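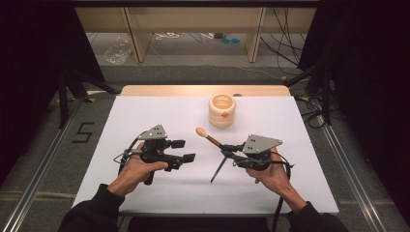 My kids get bored by about 2 in the afternoon once it starts raining in April, and I used to hand over the tablet and hope for the best. Last year I got tired of that and started keeping what we call the rainy day bin. It has saved me so many times that I figured I'd share how I set ours up and what I've learned along the way (mostly by cleaning up messes!).

Start with the bin itself. I tried a big deep tote first and it was a disaster, everything sank to the bottom and the kids dumped the whole thing out to find the glue sticks. Now I use 4 shallow ones with lids that slide under the couch. One is for paper stuff, one is for building, one is for noise and one is for "ask Mom first," where the paint and the scissors live. My youngest can't read yet so I drew a little picture on each lid with a permanent marker. If you change your mind about what goes where, rubbing alcohol on a cotton ball takes the marker right off plastic, but try it on a corner first.

Don't put everything out at once. I can't say this enough! I leave one bin out and the others stay under the couch, and then I swap when the whining starts. Stuff they haven't seen in a couple of weeks feels brand new to them.

For paper, I save the brown packing paper that comes in boxes. Iron it on low with no steam and it flattens out really nicely. Tape a long piece down the hallway floor with painter's tape and let them draw a town, with roads and a gas station and whatever else. We once had ours down for 12 days because they kept adding houses and I didn't have the heart to pull it up. Painter's tape did fine on our wood floor but I wouldn't leave it that long on anything freshly finished.

The building bin is mostly junk, and I mean that in a good way. Toilet paper tubes, egg cartons, bottle caps, clothespins. I bought a bag of 200 craft sticks at Plergate and we're still working through it. Ours get used for fences, bridges, tiny beds for tiny bears, you name it. Rubber bands hold better than school glue and you can take it all apart again and reuse it.

Now the noise bin. You can fill one for almost nothing. Put dry rice in one plastic bottle and dried beans in another so they sound different, and run a line of strong glue inside the cap before you screw it on. Do this when the kids are asleep and let it set overnight. I skipped the glue the first time and I was finding rice behind the stove until Christmas. Upside-down oatmeal canisters are great too, and they're a lot easier on the ears than pots and pans. Put a folded bath towel underneath if you have somebody napping.

For homemade play dough, I do 2 cups of flour, 1 cup of salt, 2 cups of water, 2 tablespoons of oil and 4 teaspoons of cream of tartar. Stir it in a pan over medium heat until it pulls together in a ball, then let it cool and knead it on the counter. It keeps for weeks in a zipper bag with the air squeezed out. It's really salty, so keep it away from the dog. If it gets in the carpet, leave it alone until it's dry and then break it up and vacuum.

Cleanup is the part we still fight over. What works at our house is one song. I turn it up loud, and everything has to be back in the bin by the time it's over, and I help (they go a lot faster when I'm racing them). Anything still on the floor goes up on top of the fridge until the next day.

I go through the bins every couple of months and toss the dried-out markers and the crushed egg cartons. If your markers are the washable kind and only a little dry, dip the tips in warm water for a few seconds and leave them capped overnight, tip down. I got most of a set back that way last month, all but the yellow.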